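打印本页 | 用电子邮件发送
分享 68 | 评论 3

Yusof 学院 机器人实践课 学生项目报告
腕部相机和指尖材料对双臂遥操作的影响:在洗衣角落的比较试验
提交日期:21/06/2026

摘要

本报告比较了三种相机配置和两种指尖垫片在家庭环境里的遥操作效果。使用的设备是一台 Evstead 双臂机器人,夹爪是 Pestel 的平行夹爪,控制器是 Penov 的主从式控制器。试验地点在学院生活实训室的洗衣角落,地方比较窄,有一台不锈钢外壳的洗衣机。我们一共做了 4 种任务,记录 845 次尝试,其中 68 次因为设备原因被排除。结果显示,只用头部相机的时候,操作者可以完成大的动作,但是在最后接近物体的阶段常常停下来。加上腕部相机以后,细的物体(例如风扇的立杆)容易夹准很多,而柔软的衣物得到的好处比较小。有纹理的指尖垫片在布料任务里比光滑垫片好,在硬物任务里差别不明显。

1. 项目背景

去年十一月,我们小组在课程里选择了这个题目。以前的小组在桌面上做过积木和杯子的抓取,桌子是白色的,灯光很均匀,物体之间有足够的距离。他们的结果很好,可是换到生活实训室以后,同一个操作者用同一台机器人,成绩下降了。前一份报告把原因写成“环境复杂”,没有继续分析。我们认为这个说法太宽,所以想把它分成几个可以比较的部分。

我们先列出了操作者自己的抱怨。最常听到的有两种。第一种是“我看不见手指在哪里”,第二种是“我夹到了,但是它滑走了”。第一种和相机有关系,第二种和指尖有关系,也可能和夹持力有关系。控制器的延迟也有人提到,不过在桌面试验里同样存在这个延迟,因此我们没有把它放在第一位。

选择洗衣角落有两个理由。那里有硬的东西,也有软的东西;那里的表面有亮的金属,也有很黑的布。对相机来说,这两种情况都不容易。另外,双臂机器人在窄的地方工作,手臂自己会遮住视线,这个问题在桌面上几乎没有出现过。

2. 设备

2.1 手臂和夹爪

Evstead 的双臂机器人有两条结构相同的手臂。左右手臂的末端各装一个 Pestel 夹爪。夹爪有两根手指,做平行的开合运动,手指的内面可以更换垫片。我们准备了两种垫片:

A 型:表面有细纹理,颜色深,是夹爪出厂时带的。
B 型:表面光滑,用硅胶片自己剪裁,粘在手指内面。

B 型垫片的制作比我们想的麻烦。硅胶片的边如果剪得不直,手指合上以后两边不能完全接触,夹薄布的时候布会从一个角慢慢出来。第一批垫片因此没有使用,第二批用刻刀和钢尺裁剪,质量可以接受。

2.2 相机

头部相机安装在机器人上部,视野大,可以同时看见两条手臂。腕部相机很小,固定在夹爪后面,方向朝着指尖。三种配置如下:

配置一:只有头部相机。
配置二:只有腕部相机,左右各一个画面。
配置三:头部相机和腕部相机同时显示,头部画面在中间,腕部画面在下面两侧。

腕部相机的焦距是固定的。我们没有标定两个相机之间的位置关系,因为这次试验完全由人操作,没有使用自动抓取的程序。如果以后要训练模型,标定是必须做的。

2.3 控制器

Penov 控制器由两条小的主动臂组成,操作者用手移动主动臂,Evstead 的手臂跟着运动。夹爪的开合由主动臂末端的扳机控制。扳机没有力反馈,操作者只能从画面判断夹得紧不紧。控制器里可以设置动作比例,我们整个试验都用同一个比例,开始试验以后没有再改变。

3. 任务设计

4 种任务都在同一个角落里进行,难度不一样。

任务甲:从洗衣机上方的开口取出衣物,放到旁边的盆里。
任务乙:把垂在洗衣机前面的衣物整理好,送回开口里面。
任务丙:用一只夹爪夹住小台扇的立杆,拿起来,移到指定的位置。
任务丁:捡起地面上的小瓶子,交给另一只夹爪。

每次尝试都有时间限制。在限制内完成算成功,掉落以后操作者可以再夹一次,再掉就算失败。手臂碰到洗衣机并且触发保护停止的,也算失败。因为线缆脱落、程序断开或者相机没有图像而中断的,不算成功也不算失败,从数据里排除,这就是摘要里说的 68 次。

操作者都是小组成员。每个人正式试验以前都做了练习。配置的顺序用抽签决定,目的是减少熟练程度的影响。垫片的顺序没有抽签,因为更换一次垫片需要等胶干,我们先完成了 A 型的全部试验,再换 B 型。这是设计上的一个缺点,在第七节还会讨论。

4. 任务甲和任务乙:衣物

衣物任务是我们觉得最难的部分。布没有固定的形状,每一次尝试的开始状态都不能完全一样。我们规定了衣物放入的方法,但是它最后怎么垂下来,仍然有很大的不同。 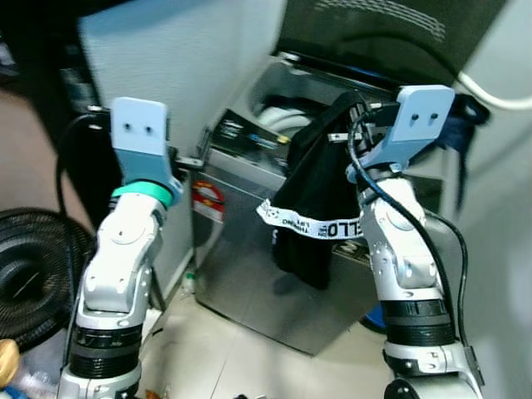 图1 头部视角:两条手臂之间的不锈钢洗衣机,黑色衣物从上方开口垂到机身前面,中间有一条印字的白色带子。

从头部视角看,黑色衣物的褶皱很难分清。布的前面一层和后面一层颜色相同,操作者不知道指尖应该伸到哪一层。白色带子给了很大的帮助。它和黑布对比强,带子上的大字母“ELLO”也比较清楚,操作者可以利用字母的大小和倾斜来估计布的位置。有一位组员在记录本上写:“先找字,再找布。”后来我们做任务乙的时候,多数人都用了这个方法,虽然我们没有在说明里要求。

这也提醒我们,衣物的图案是一个没有控制的变量。如果换成全黑的衣物,只用头部相机的成绩很可能更低。我们补充做了几次没有带子的尝试,感觉是这样,可是数量太少,没有放进统计。

机身的反光是第二个困难。不锈钢表面像一面不平的镜子,手臂靠近的时候,表面会出现手臂的模糊影子。在练习阶段,有的操作者把影子的移动当成夹爪的移动。过一段时间以后,大家学会了看夹爪的边缘,不看机身表面。自动曝光也受到反光的影响:亮的金属占画面比较多的时候,黑布变得更黑,细节更少。我们试过把曝光固定,黑布可以看得清楚一些,但是墙和地面变得太亮。最后仍然使用自动曝光,因为三种配置需要用相同的条件。

第三个困难来自手臂上的线。右臂的上部有一条黑色的线,从夹爪附近绕下来,成为一个环。当夹爪向洗衣机开口里面伸的时候,这个环会向外张开,有时接近衣物。黑线和黑布在一起,头部画面里不容易区分。我们有过这样的尝试:操作者认为已经夹到衣物的一条细带,抬起来以后才发现那是自己的线在动。在试验中期我们讨论过用束线带把线固定在手臂上,但是固定以后腕关节转动的范围变小,所以又拆掉了。

关于相机配置,衣物任务的结果次序是:配置三最好,配置一其次,配置二最差。配置二差的原因很清楚。夹爪靠近布以后,腕部画面几乎全部是黑色,操作者失去方向,只好把手臂退回来重新看。配置三比配置一好,但是差距没有我们预期的大。操作者在访谈里说,做衣物任务的时候他们大部分时间看中间的头部画面,只有在判断夹爪是否已经碰到布的时候才看一下腕部画面。

关于垫片,A 型比 B 型好。B 型光滑的硅胶在夹厚的布边时没有问题,夹单层薄布时布容易滑出。开始我们以为硅胶的摩擦力应该更大,所以这个结果和我们的假设相反。可能的解释是硅胶表面粘上了衣物的细毛,摩擦力下降。我们用酒精擦干净以后再试,前面几次确实好一些,后来又变差。这个解释只有这些观察支持,没有测量。

双臂配合在任务乙里特别重要。一只夹爪夹住布的下部,另一只把上部推进开口,是成功最多的方法。只用一只夹爪反复往上送,布会从另一边滑下来。有意思的是,惯用右手的组员开始的时候几乎只用右臂,左臂停在旁边。经过练习以后左臂的使用才增加。

5. 任务丙:小台扇

台扇任务和衣物任务完全不同。物体是硬的,形状固定,但是能夹的地方很细。风扇的头部有网罩,网罩的金属丝又细又密,我们规定不可以夹网罩,怕它变形。操作者必须夹网罩下面的立杆。

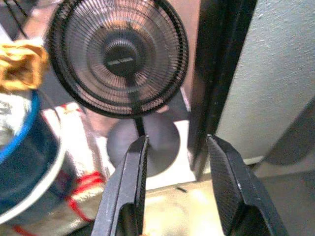
图2 腕部相机画面:两根黑色手指张开,后面是小台扇的立杆和圆形底座。

只用头部相机的时候,立杆经常被夹爪自己遮住。操作者从上面看到网罩,也看到夹爪的后面,但是看不见手指和立杆的关系。常见的失败有两种:一种是手指还没有到立杆的位置就合上,夹空;另一种是手指推到底座,风扇向后移动或者倒下。

在腕部画面里,情况简单得多。两根手指从画面下边伸出来,中间有很宽的空隙,操作者只要让立杆保持在空隙里面,慢慢向前,再合上手指。一位组员把这个过程比作开车进车库,两边都看得见。这个任务里配置二的成绩和配置三很接近,配置一落后很多。配置三在时间上没有优势,有的操作者反而更慢,因为他们在几个画面之间来回看。

可是腕部画面也有不足。相机的位置低,又对着前方,所以深度仍然不好判断。立杆在两根手指之间,不代表它在手指能夹到的距离里面。我们发现圆形底座可以当作参考:底座的前缘在画面里移动到指尖下面的时候,距离就差不多够了。这个经验在小组里传开以后,夹空的次数减少了。这里又有一个学习的影响,统计的时候应该注意。

画面的质量也需要说明。风扇中心的圆形标牌上有一行白色小字,在腕部画面里模糊,不能读出来。对夹立杆来说没有关系,但是如果任务要求认字或者按小按钮,这个相机可能不够。同一个画面里,浅色的地面很亮,有一部分细节已经没有了,而旁边黑色的竖框又很暗。光线从上面来,手指的上边缘有灰白色的亮光,对我们来说这反而是好事,因为手指的轮廓变得清楚。

地面上的绳子是一个没有写进计划的干扰。有一条红色的绳在风扇底座后面弯曲地伸过来,夹爪如果放得太低,就有可能碰到它。头部相机的画面里,操作者常常忽略这种细小的东西。在腕部画面里,红色很显眼,大家会主动把夹爪抬高一点。我们决定保留地面上的这些物品,因为普通家庭的地面也不会每次都收拾干净。

垫片在任务丙里没有明显差别。立杆夹住以后,A 型和 B 型都可以提起风扇。如果夹的位置偏低或偏高,风扇会绕着手指转动,A 型转得少一些,不过这种情况不多,我们不愿意做结论。

6. 任务丁:小瓶子和交接

任务丁包括捡起和交接两部分。捡起部分的结果和任务丙相似,有腕部相机比较好。透明的塑料瓶在浅色瓷砖上边缘不明显,头部画面里操作者主要靠瓶盖判断位置。在腕部画面里,瓶子的反光会随着夹爪移动而变化,可以看出瓶身的方向。

交接部分正好相反。两只夹爪互相靠近的时候,腕部画面里只看见对方夹爪的一小部分,左右两个画面的方向又不同,操作者需要在头脑里转换。很多人说“头晕”。头部相机能同时看见两只夹爪,交接自然就容易。因此任务丁的总成绩是配置三明显最好,配置一和配置二各有一半做得不好,原因不同。

B 型垫片在交接时有一个小问题:硅胶粘住瓶身,第一只夹爪打开以后瓶子还挂在垫片上,被带着移动一点,第二只夹爪如果夹得不紧就会掉。A 型没有看到这种现象。

7. 讨论

7.1 应该怎样选择相机

如果只能安装一种相机,我们的建议要看任务。大的、软的、需要两只手的任务,头部相机更重要。细的、硬的、需要从正面接近的任务,腕部相机更重要。在家庭环境里两种任务混在一起,所以配置三是合理的选择,代价是操作者的注意力分散。界面也许可以改进,例如当夹爪的开口变小或者手臂速度变慢的时候,自动放大腕部画面。Penov 控制器的软件允许读取扳机的数值,所以技术上可以做到,我们没有时间实现。

7.2 失败的分类

我们把失败分成看错、夹滑、碰撞和超时。看错在配置一里最多,超时在配置二里最多。夹滑和相机配置关系不大,和垫片关系比较大。碰撞主要发生在洗衣机开口的附近,打开的盖子占了上方的空间,手臂从斜上方进入时容易碰到。操作者后来改为先把肘部抬高,再让夹爪垂直向下,碰撞减少,但是动作时间变长。

分类由两位组员看录像分别完成,意见不同的再一起看。意见不同的大多是看错和夹滑之间的区别:指尖只夹到很薄的一点布,然后滑掉,到底是看错还是夹滑?我们最后规定,如果布在手指里面的部分少于垫片长度的一半,就算看错。这个规定比较主观。

7.3 局限

操作者数量少,而且都是设计试验的人,我们知道假设是什么,可能不自觉地影响了结果。A 型试验全部在 B 型之前,学习效果应该对 B 型有利,但是 B 型在布料任务里仍然比较差,所以我们认为“A 型对布料更好”的方向是可信的,差距的大小不可信。由于每一种组合的尝试数量不相等,本报告在正文里只写次序,没有写成功率,全部记录放在课程服务器的附件里。

光线条件没有控制。实训室的窗帘有时开着有时关着。我们在记录表里有“光线”这一栏,可是填写得不完整,不能用来分析。

还有一个局限是夹持力。扳机没有力反馈,每个人按扳机的习惯不同,有的人总是按到底。垫片的比较实际上包括了这种习惯的差别。

8. 如果重新做

第一,我们会把垫片做成可以快速更换的结构,这样顺序也能抽签。第二,给右臂的线做一个软的导向套,既不限制腕关节,也不让线成为大的环。第三,准备几件颜色不同的衣物,包括全黑和没有带子的。第四,请没有参加设计的同学来操作。

腕部相机的曝光我们也想单独试一次。可以只根据画面中间的区域来测光,那里正好是两根手指之间的空隙,最重要的物体都在那里。

9. 结论

在这个洗衣角落里,腕部相机对夹立杆和捡瓶子有明显帮助,对衣物的帮助较小;交接动作需要头部相机。出厂的有纹理垫片在布料上比我们自己剪的硅胶垫片好。成绩下降不能只用“环境复杂”解释,遮挡、反光、相同的颜色和线缆都有各自的作用,其中遮挡的作用我们有比较多的记录,其他几项还需要分开试验。

附录说明

记录表的字段:尝试编号、任务、配置、垫片、操作者代号、结果、失败分类、光线、备注。备注一栏使用中文和英文混写,没有统一。录像按照任务分文件夹保存。B 型垫片的裁剪图纸在“垫片”文件夹,使用的是第二版,第一版请不要打印。

下一组借用设备时请注意:Pestel 夹爪上电以后会自动完全打开一次,开机以前手指中间不要放东西。

评论(3) | 打印本页 | 用电子邮件发送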